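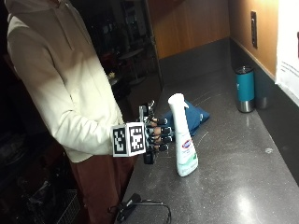
A reader wrote to me after my last column that limited tour posters are the only honest souvenir, because the number is printed in the corner and everyone can check it. I have thought about this sentence for many days and I do not agree with it.

I have collected screen-printed concert posters for a long time, first at small clubs and later at the Ciltolel festival, where the poster line is longer than the line for water. My favorite one is from a Sesix show. It is number 221 of 593, it has a small fold in the left corner, and I paid the normal price at the table. I was happy with it before I knew that somebody would want to buy it.

The number in the corner says how many sheets were signed. It does not say how many people had a fair chance to get one. At the July edition of Ciltolel, the Jastis poster was gone before the second band started to play, and the same evening I saw it offered in a trading group at a price that I would not pay for a bicycle. The group has 3000 members. Many of them, I think, were not at the show at all.

I do not want to blame the sellers too much. Some of them pay for their own ticket this way, and I have bought from them also. But I notice that my own eyes have changed. When I look at a new poster now, I look first at the corner and only after that at the drawing. This is a sad way to look at a drawing, and it is my habit, so I must say it.

The artists could help a little. Nic Giolla, the print shop that makes the Jastis posters, tried an open edition one time: you ordered during the week after the show, and they printed as many as were ordered. Collectors complained that it was worth nothing. I ordered 2, one for me and one for my sister, and hers hangs in the kitchen without a frame – it has already a spot of tomato sauce on it.

Now it is May 2020 and there are no shows, so the trading groups are more busy than before. People are selling posters from nights that they really attended, and maybe they need the money. I would ask the buyers only for one thing. Write to the seller and ask how the concert was.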